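2/22/25

Spent the day at the Adenbridge space again, on the hand-held gripper runs. The question this week is whether demonstrations recorded with two grippers train a better policy than the same task recorded with one. Gaëtan Leblanc thinks they will. I had no opinion going in and I still don't have much of one.

The task is dull on purpose. One white container on the checkered cloth, grip it, lift it, set it down upright. The second gripper stays up and ready on the right side.

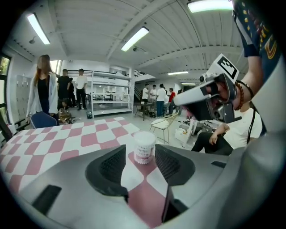 We got through 101 demonstrations before I stopped for lunch. I threw out 5 because the marker tracking dropped partway through. The Kivari script flags those now, so I don't have to watch every one back, but I watched them anyway. Four of the five were my fault -- I turned my wrist too far and the marker faced away from the camera.

Gaëtan ran the first comparison on the old data from Prosow while I ate. With one gripper the policy finished 36 trials out of the set and then kept failing in the same spot, closing too early. He wants to see if the new recordings fix that. I said wait until we have both sets at the same size. 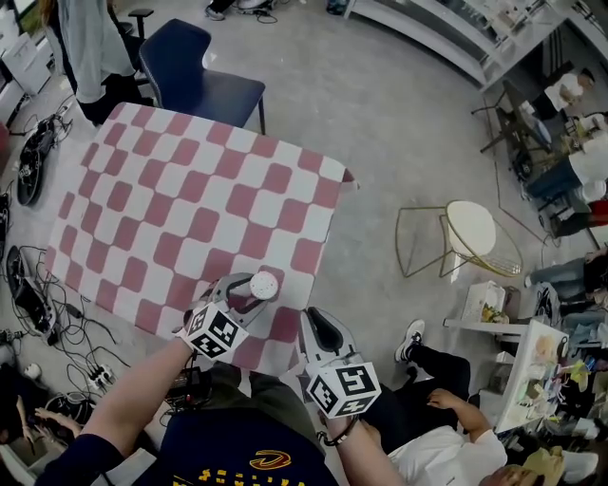
My forearms are sore. I need to write down the grip width for each batch, which I forgot to do on the first one, and ask Soomro for more disk space. Gaëtan starts the training run tonight -- results in the morning if it doesn't crash.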